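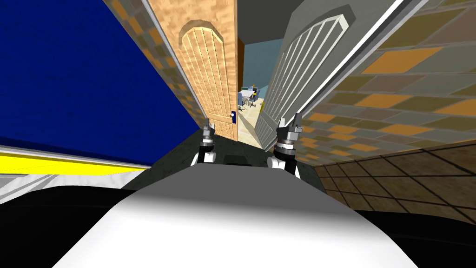 Doorway and Aisle Check - Mobile Unit, Prolorham Site

Checked by: Nele Ostermann, June, before the 2:00 shift

1. Door swings fully open and stays there - OK
Wooden door is fine. Please stop wedging it with folded cardboard, the hold-open works now!

2. Threshold level, no lip - OK
Ground down last month and what a difference. The unit used to shudder here and everyone in the office would look up.

3. Both grippers open on approach - OK
Keep it that way. Closed fingers have to be homed again and that eats into the run.

4. Chairs clear of the route - Needs attention
Blue office chairs near the desk drift toward the door by lunchtime. Push yours in when you get up, that's all we ask.

5. Stop button reachable from both rooms - OK
Tested from each side, stopped at once both times.

6. Staff briefed - Partly
Day crew done, late crew still to come. Till Fröhlich is running the session and he's great at it, bring your questions.

7. Trip log - OK
143 trips since the last check, no contact with people or doors.

Comments: I love how this is going. The folks who used to walk parts to the desk all day are now doing the sorting and final checks, and two of them have asked to learn route setup. My knees are happy too - I used to do that walk. Item 4 gets rechecked at the end of the late shift.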